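Wargate Block Set
Section 3: Setting out the table and building the first stack

This section covers the starter cubes only. The planks and arches have their own section, and the full set should not be brought to the table until the starter stacks can be built without trouble.

Before you begin

The starter bag holds the red, yellow and green cubes. Each cube measures 43 mm along every edge. Small differences are normal in wood and will change a little with the weather, so two cubes from the same bag may not match exactly. A difference of up to 2 mm does not affect stacking. If a cube is further out than that, put it aside and ask Tirkach for a replacement.

You will need a flat table with a plain top. A matt surface is best, as the cubes slide on a polished one. White or pale grey makes all the colours easy to see. Patterned cloths should come off – the weave lifts one side of the bottom cube and the lean gets worse with every cube you add.

CAUTION: Do not stack on a tray with raised edges or on a folding table with the leg locks open.

3.1 Preparing the table

1. Clear the building area of cups, papers and anything else that could be knocked.
2. Wipe the top with a dry cloth. If you have to use a damp one, let the table dry fully before the cubes go on.
3. Press down on each corner of the table in turn. If it rocks, fold a piece of card under the short leg.
4. Place one cube in the middle and give it a light push. It should stop as soon as you let go.

NOTE: A table against a wall is fine. Leave a hand's width behind the cubes so that one can be picked up from the back.

3.2 Checking the cubes

1. Turn each cube over and look at all the faces. Brush off any dust or crumbs.
2. Run a finger along the edges. Rough spots can be taken off with fine sandpaper, two or three light strokes and no more.
3. Set the cubes down separately and look across them at table height. Any cube that sits unevenly should be turned until you find its best face.
4. Mark the best face with a small pencil dot if you wish. The dot goes underneath when you build.

3.3 Building the stack

Keep to red, yellow and green for this exercise, with one cube of each. The order of the colours is up to you, but settle it before you start and say it out loud if you are working with a child.

1. Put the base cube down with one face square to the front edge of the table.
2. Take hold of the second cube by two opposite sides, near the top. Keep your grip clear of the lower edge.
3. Bring it over the base cube from above. Do not slide it on from the side.
4. Lower it until the faces meet, then let go of both sides together.
5. Look at the stack from the front and from one side. Correct the upper cube now if it overhangs.
6. Add the third cube in the same way. 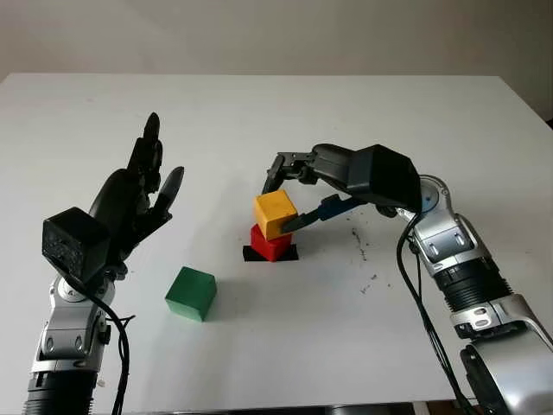 Reader comment: we found step 4 was where it always went wrong for us. My son let go with one finger first and the cube twisted every time. What helped was having him stop and count to two before opening his hand. We also use green at the bottom and stick to it, otherwise there is an argument before anything gets built. Could the next edition say what to do if the cubes feel sticky? Ours did after a summer in the conservatory.

Sticky cubes are dealt with under 3.5. The pause before letting go is a good habit and can be used with any of the steps above.

3.4 Taking the stack down

1. Lift the top cube straight up and set it to one side.
2. Lift the next cube and place it beside the first, leaving a gap between them.
3. Leave the base cube where it is if you are going to build again.

CAUTION: Do not pull a cube out from the middle of the stack. Dropped cubes dent at the corners, and a dented corner will not sit flat.

3.5 If something is wrong

The stack leans. Turn the base cube a quarter turn and try again. If it still leans the same way, the table is not level.

The cubes feel sticky. The paint has been warm for too long. Wipe with a barely damp cloth, dry at once and leave apart overnight in a cool room. Store away from windows.

Colour comes off on the cloth. Stop using the cube and contact Tirkach, quoting the batch number on the bag label.

Pack the cubes away dry, in the starter bag, with the cord left loose.

Wargate Block Set guide, revised 2025-07-14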